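Vultwood kitchen walk-through, March

Fire extinguisher: OK. Needle's in the green and the tag is current. I moved the mop bucket that was parked in front of it (again!).

Fridge: 40 on the dial, which is as warm as I'll let it go. Door gasket is getting crusty at the bottom, so please wipe it.

Outlets by the sink: test button works on both. The Flarna kettle has a nick in its cord, so I've tagged it and put it up high. Don't use it, please.
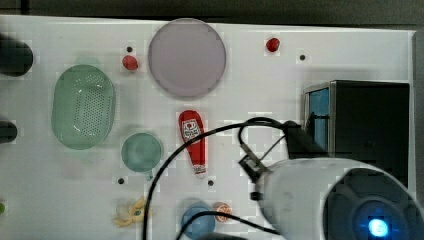

Smoke alarm: FAIL, dead battery. I swapped in a new one and it nearly took my ears off, so that's a pass now.

Space heater: it's 400 watts on low, fine, but no more running it off the power strip. Wall outlet only.

Back door: sticks a little, still opens with one good shove. I'll bring the sander next time.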